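Let the Slow Teacher Teach

20 Aug 2021

I came to robot teaching from a different job. Before, I was showing people how to fit windows, so I have opinions about teaching that my colleagues did not ask for. I want to write down one of them: we throw away too much of what a human does when he shows a robot a task.

In our Avum project we use remote control inside a simulated house. The operator wears a headset, holds two controllers, and moves the arms of the robot as if they were his own. The task I care about is the window task, because I know it with my hands. 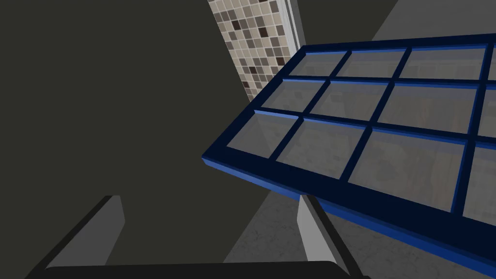
When I started, I was given a rule. A good demonstration is short and smooth. If the operator stops, goes back, or tries the same approach two times, the recording goes to the trash. From my first 100 recordings, only 19 were kept. I was a little offended, I admit, but I also asked myself what the robot will learn from those 19. It will learn how the work looks when everything goes well.

An apprentice does not learn like this. He watches you come too close to the frame with a bad angle, and he watches how you move back and come again. The correction is the lesson. Wilmer Huanca, who plans the recordings with me, says that pauses confuse the training, and he is right that a long pause where the operator scratches his nose has no value. But a pause before contact is a different pause. The person is judging the distance.

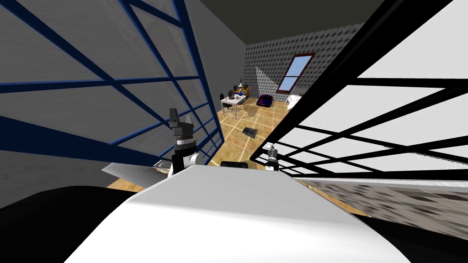 Both grippers in the simulated room, with the far window between the two lattices.

There is also the question of what the operator sees. In a real house I feel the weight of a frame before I understand it with my eyes. With remote control I have only the view, and the view from the wrist can be strange. Walls lean, a large window becomes a slope. A new operator needs maybe one afternoon before he stops fighting with it. To ask him for speed in this time is not fair, and I think it is also not useful, as he will learn to hide his doubts with fast movements.
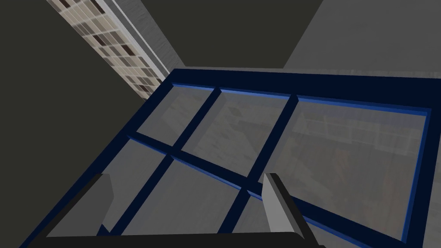

Gripper view over the navy frame, fingers apart.

My proposal is simple. Keep the slow recordings, and mark in them where the correction begins and where it ends. This is boring work. I marked 20 of mine in one evening and my eyes were tired. Still, it costs less than asking people to repeat the same task until they look like machines, and we already have 667 rejected recordings on the disk.

Wilmer has agreed to train one version with the marked recordings and one without. We will compare them in November. If I am wrong, I will write this also.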